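Tokwood editor: frequently asked questions

Answers to the questions that reach the Clistent support inbox most often. They apply to Tokwood 2025 on all desktop systems unless an answer says otherwise. Page maintained by Juniper Haverford.

Getting started

Which version do I have?

Open the Help menu and choose Version Details. The first line gives the release year and the second gives the build number. Build 2159 is the current stable build. If yours is lower, choose Check for Updates from the same menu.

Can I keep the previous release installed as well?

Yes. Each release goes into its own folder and keeps its own settings. They do share the list of recent projects, so a project opened in one will show up in the other. Don't have the same project open in both at once - the search index will be rebuilt every time you switch between windows.

How long does the trial last?

60 days from the first launch. Nothing is switched off during the trial. When it ends, you can still open and read files but you can't save changes until you enter a licence key.

Why is the first launch so slow?

Tokwood builds an index of your project the first time you open it. A small project takes a few seconds. A large one can take several minutes, and you can type while it runs, but code completion will be patchy until the progress bar at the bottom of the window has gone.

Editing

Can I use my own key bindings?

Go to Settings, then Keyboard, and choose Import. Tokwood reads its own format and plain text files with one binding per line. If two commands end up on the same keys, both are marked in red and neither will work until you change one of them.

Does Tokwood support Gu?

Gu files have had syntax colouring for several releases. Completion and rename were added in 2025. The debugger doesn't support Gu yet. You can still run a Gu program from the built-in terminal and read its output there.

Why has completion stopped in one file?

Check the length of the lines. Completion is turned off in any file with a line longer than 1000 characters, which mostly affects generated files and minified scripts. You can raise the limit under Settings, Editor, Large Files, but expect scrolling to become jerky.

Where have my split panes gone?

Panes are saved with the project, not with the window. If you opened a single file from your file manager, Tokwood starts a plain window with no project and therefore no panes. Open the project folder and they will come back. 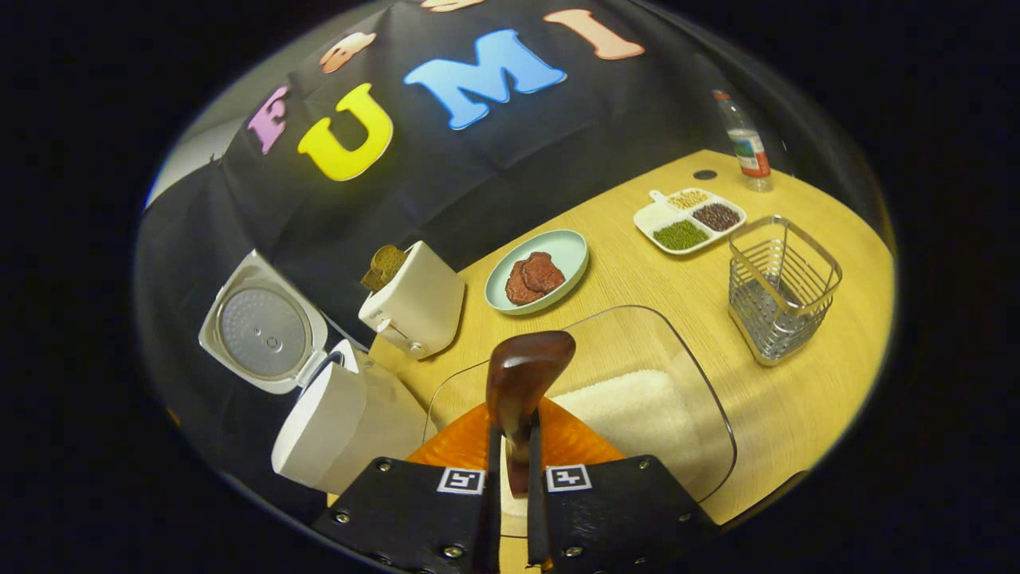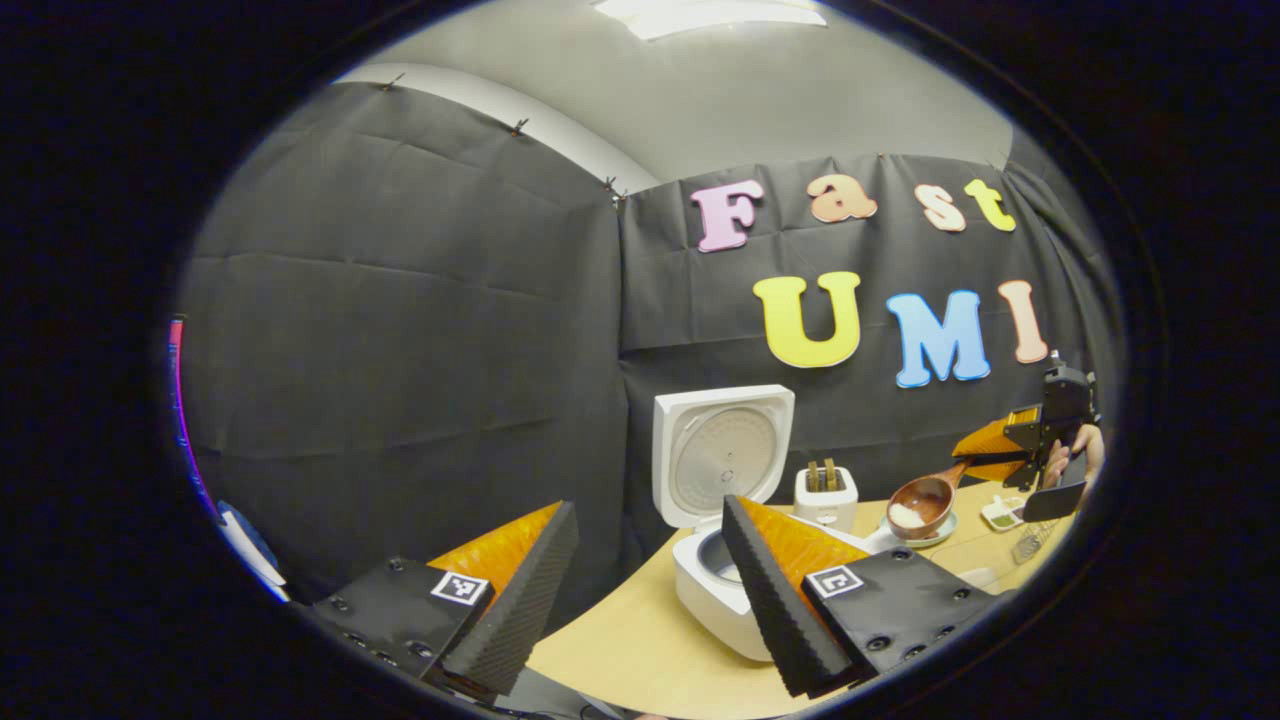
Plugins

Where do I find plugins?

All approved plugins are listed in Flestard, our plugin catalogue. You can browse it from the Plugins menu. Plugins from other places can be installed with Install from File, though we can't help with problems they cause.

A plugin has broken the editor. What do I do?

Hold down Shift while Tokwood starts. This opens it with every plugin off. Go to Plugins, then Installed, and turn them on again one at a time, restarting after each. When you find the one at fault, report it on its Flestard page so the author sees it.

Do plugins update themselves?

Only if you tick the box in Settings. It's off by default. With the box left blank, a small number appears next to the Plugins menu when updates are waiting.

Licences

How many machines can I use?

A personal licence covers every machine you use yourself, one at a time. A team licence is counted by named users, and the team owner can move a seat to someone else from the account page.

I've lost my key.

Enter your email address on the account page and the key will be sent again. If you have changed address since you bought it, write to support with your order number.

Do I need to be online?

Only to activate. After that Tokwood works offline, except for updates and the Flestard catalogue. For machines that never go online, choose Offline Activation on the licence screen and follow the steps there. You will need a second machine with a browser.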